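How do I establish whether a disused halt and a goods siding are the same place?

Posted by Okbridge in Railways and Canals, Local History

I am preparing an entry on a former halt for our parish history booklet and should be grateful for guidance from members with experience of closed lines. The working papers I have inherited refer to a place called Brenolow Halt. An older printed map marks Brenolow Siding, but shows no platform and no building. The two names have been treated as one site in every local publication I have been able to consult, although none of them gives a source.

The trackbed between the road bridge and the former quarry entrance is now a permissive path. I have walked it on two occasions. There is a level area with brick edging on the north side, 14 paces long, which is generally said to be the platform. It appears to me to be rather short for that purpose, and it stands on the opposite side from the siding as mapped. I would like to know which records should be consulted, and in what order, before I commit anything to print. I would also welcome advice on visiting the site in winter, when the undergrowth is low.

Economou

The usual starting point is the working timetable for the section of line, which should not be confused with the public timetable. A public timetable lists only those places at which passengers could join or leave a train. A working timetable will also list sidings, signal boxes and ground frames, normally with distances in miles and chains. If the halt and the siding are given separate distances, they were separate places, whatever later writers may have assumed.

Your county record office should be asked for the deposited plans and for any large-scale survey sheets made after the line opened. Please request every edition available. A halt with a timber platform could be built and removed between two surveys and leave no mark on either. It is also advisable to ask for sale particulars of adjoining farms, as these often mention the nearest stopping place in order to attract buyers.

With regard to the brick edging, caution is recommended. Loading banks, cattle docks and the bases of permanent way huts have all been described as platforms in local booklets. A platform face is normally set at a consistent distance from the nearer rail, and this can be checked if the centre of the trackbed is still evident.

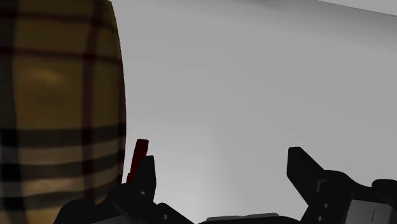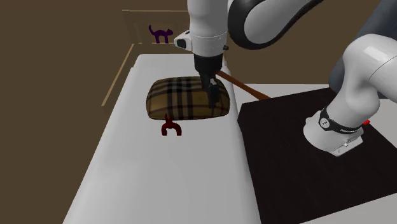 A winter visit is certainly preferable for measuring, and January or February will give the clearest view of the ground. Permission should be obtained in writing if you intend to leave the path, even by a few feet. Members are advised to carry a tape, a notebook with a hard cover, a copy of the relevant map at the largest scale available, and something dry to kneel or sit upon while drawing. A cushion in a brown plaid, such as the one under the black gripper fingers in the second picture, would serve for this, provided it is kept in a waterproof bag between stops. Measurements should be taken from a fixed point that also appears on the map, for which the bridge abutment would be suitable. Kindly record the distance to both ends of the brickwork.

Uvow

I believe they are the same. My late father always called it the halt and he worked at the quarry. There was a lamp there at one time.

Okbridge

I am obliged to both contributors. The record office has confirmed that it holds one working timetable for the section, and I have arranged to inspect it in March. The siding is given its own entry, according to the archivist's reply, but the page containing the halt has been repaired and the distance may not be legible. I shall report the reading in this thread once I have seen it.

With respect to the lamp, I should be glad to know on which side of the line it stood, if this is remembered.

Economou

If the distance cannot be read, please ask whether the sectional appendix for the same period has survived. It should repeat the figure. Notices to staff concerning temporary closures are a further possibility, although they are seldom indexed and the search may take most of a day.

Your measurements should in any case be published alongside the documentary evidence, with the bridge stated as the fixed point. Should the brickwork prove to be 400 yards or more from the mapped siding, the two names ought to be given separate entries in the booklet.

Related items
Reading miles and chains in a working timetable
Who owns the trackbed after closure?
Identifying a ground frame from its foundations
Canal wharf or railway dock: brick edging compared
Permissive paths and the landowner's consent
Dating a road bridge by its parapet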